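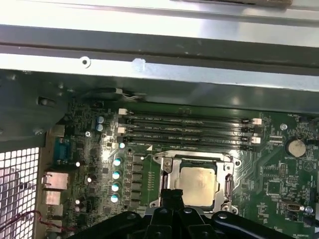
Household records deserve the same care that an office gives to its files, and in April this household adopted a written policy for keeping them. The policy covers tax returns, insurance letters, warranties, medical bills and the papers that come with any large purchase. It was prompted by the move from Kirnberg to Hilness, during which the deed to the old garage could not be found for two weeks. Equipment is included. A desktop computer with its case open and four memory slots standing empty on the board is of little use to its owner unless the receipt, the manual and the list of parts can be found, and the same applies to a furnace or a sewing machine.

Papers are now sorted by the length of time they must be kept. Utility bills are held for two years. Warranties remain on file until the item is sold or given away. Tax papers stay in the Zanetti cabinet in the hall, which locks, and the key is kept in the kitchen.

Each folder carries a plain label with the subject first and the year second. Color coding was tried in Kirnberg and dropped. The colors meant nothing to anyone but the author, and the green folders ran out.

Papers are reviewed once a year, in the morning, before the mail arrives. Anything with an account number goes through the shredder. The review this year took five hours, most of it spent on letters from the Plilberg water office, which sends every notice in duplicate. One copy of each has been kept.

Readers have asked whether scanned copies may replace the originals. For warranties and bills, this household accepts a scan. Deeds, birth certificates and wills are kept on paper. The question of old greeting cards remains open and will be taken up at the next review.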